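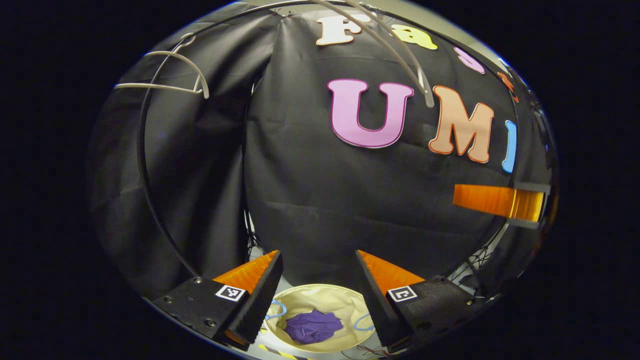
3.2 What people call the thing they wash in

I went into the Zelanden interviews fairly sure that the word for a wash basin would be the dull part of the study, and I was wrong by the end of the first Monday. My older speakers have at least two everyday words for it, and they don't swap them freely. A plulik is for people (faces, feet, babies), while a wekix is for things, mostly dishes and vegetables. What I wanted to know was whether the choice came from the look of the basin or from the job it was doing. A round, cream-coloured basin like the one in Figure 2 is handy here because its shape and colour don't push you either way, at least to my eye. If speakers were going by looks alone, I'd have expected them to settle on one word for a plain round basin and stick with it whatever story I told them.

They didn't. I asked 32 speakers to finish short spoken stories, with the basin mentioned only by a gap in the sentence, and the same person would happily say plulik in a story about a tired grandfather and wekix a minute later in one about potatoes. Henryk Baran, who checked my transcripts, thought at first that I'd mixed up the recordings, so we listened to the whole lot again over two very long evenings in December. The switches were really there, and most speakers made them without any pause that either of us could hear.

Younger speakers were messier. Several used wekix for everything and kept plulik for teasing, as in "go and put your head in the plulik", said to someone talking rubbish. I've kept these in the main set, though a stricter reader may want them out. One woman told me her mother would have been cross to hear feet and wekix in the same sentence, and then used them in the same sentence herself while making the tea.

I should own up to a weakness in the stories. Washing clothes falls between the two words, and I only wrote a couple of items about it before I'd spotted the problem. Simiyu's earlier word list gives plulik for clothes worn next to the skin and wekix for sheets and coats, and I'd love that to be right, but my recordings are too thin to back it up. The clothes items are therefore left out of the comparison in the next section, where I turn to buckets, and to the much louder disagreements people had about those.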